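## Can two arms do the clearing-up yet?

**kermani_bench** — Monday, June 3, 2019

Splitting this off from the dishwasher thread, which had drifted. The question there was whether a pair of cheap arms can be trusted with a small, dull, repeated chore. Mine is tidying a bench: tubes into a rack, everything else into a bin. I say yes, within limits. Log so far is 255 attempts, 172 finished without a hand going in.

**torquewrench63**

172 out of 255 is a bit over two thirds. If a Saturday lad put a third of the tubes in the wrong place I'd be having a word with him. What counts as finished?

**kermani_bench**

Tube upright in a slot, both grippers open and clear, nothing else knocked over. Leaning doesn't count. Most failures are at the slot. The tube tips a few degrees in the fingers on the way down and the end catches an upright.

**Prelska**

That's a grip problem before it is a control problem. Flat fingers on a round tube give you two lines of contact and nothing to stop it pivoting. Cut a shallow V in the pads and run it again before touching the software.

**kermani_bench**

V pads were tried in January. Better on tubes, worse on anything flat. A pen lying on the table became almost impossible to lift, and I am not swapping pads halfway through a chore.

**misham_dave**

Then it isn't doing the chore, it's doing half of it. We had a look at automating the returns bench at our place. Brasside quoted us for a feeder and a single arm, and the feeder was most of the price. Once the parts arrive in the same position every time, the arm hardly matters. Homes don't have feeders.

**Thandeka Sibiya**

Dave is right about feeders and wrong about the conclusion. A feeder exists to remove variation. Two arms can remove some of it themselves: one holds or turns the part, the other places it. Slow, but the same hardware then does the next job too. I would like to know the cycle time.

**kermani_bench**

63 seconds per tube at the median. Yes, I know. Current layout:
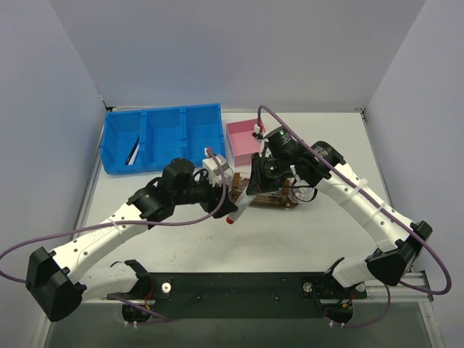
### Replies after the layout was posted

**torquewrench63**

63 seconds. I could do the lot and put the kettle on.

**Thandeka Sibiya**

Is the rack fixed down? If it can slide, part of your slot error may be the rack moving on first touch.

**kermani_bench**

Not fixed. Fixing it felt like cheating, given that a rack in a kitchen or a lab gets shoved about.

**Prelska**

Fix it for one batch anyway. If the failures drop you know where they come from, and you can unfix it afterwards. Also log the tube angle at pickup.

**misham_dave**

Still don't see it paying for itself on a shop floor. Happy to look at the numbers from the fixed batch, though.

**kermani_bench**

Fair. Will run it with the rack clamped and the same pads, and post the failures by type.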